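Choosing a Rug for the Living Room: Size First, Colour Later

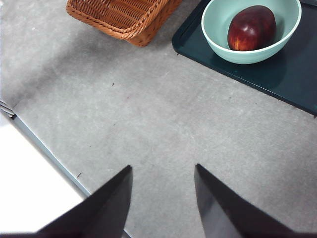

Trollby – Saturday, October 18, 2025

Most of the letters we get at this time of year are about rugs. Floors feel cold again, the summer mats have gone back into the cupboard, and people want something under their feet by the time the heating is on. Ulla Lunde, who answers the home questions for this newsletter, has put together the advice she gives most often.

Measure the seating area before you look at anything in a shop. The usual mistake is a rug that is too small. It sits in the middle of the floor with the sofa on one side and the chairs on the other, and nothing touches it. The room looks smaller as a result. A rug should reach under at least the front legs of the sofa and the chairs facing it. For a three-seat sofa with two armchairs, 300 cm on the long side is a good length to start from.

If you are unsure, mark the size out on the floor with masking tape and leave it for a few days. Walk across it, open the doors, pull out the coffee table. You will soon find out whether a corner lands in a doorway or under a radiator. Leave a strip of bare floor between the rug and the wall. In narrow rooms this strip can be quite slim, but it should be the same on both sides.

Pile height matters more than many buyers expect. A thick pile is pleasant for bare feet but it is hard work for a vacuum cleaner, and dining chairs will not slide on it. Ulla suggests a pile of 13 mm or less wherever chairs are moved every day. Keep the deep ones for bedrooms. Check too that any door opening over the rug will clear it, with the underlay included in the measurement.

Wool is still the first choice for a room that is used a lot. It springs back after furniture has stood on it and does not show dirt quickly. New wool sheds for the first few months, so empty the vacuum cleaner often and don't worry about the fluff. Cotton flatweaves are cheaper and the smaller ones can be washed at home, though they crease and need a good underlay. Jute looks well in a hall but stains badly if water is left standing on it.

Underlay should be cut 3 cm short of the rug on every side. Felt is best on hard floors, and a thin rubber mesh will do under a flatweave.

Nana Antwi wrote to ask whether a patterned rug can go with a patterned sofa. It can, if the patterns are clearly different in size. A large, open design under a small check works well. Two small patterns close together tend to look busy – pick out one colour they share and repeat it in a cushion or a lampshade.

Birger Moen asked how often a rug should be turned. Twice a year is enough in most homes, or every three months if one end lies in strong sun.

Next month Ulla will look at curtains for bay windows. Questions should reach us by the end of October.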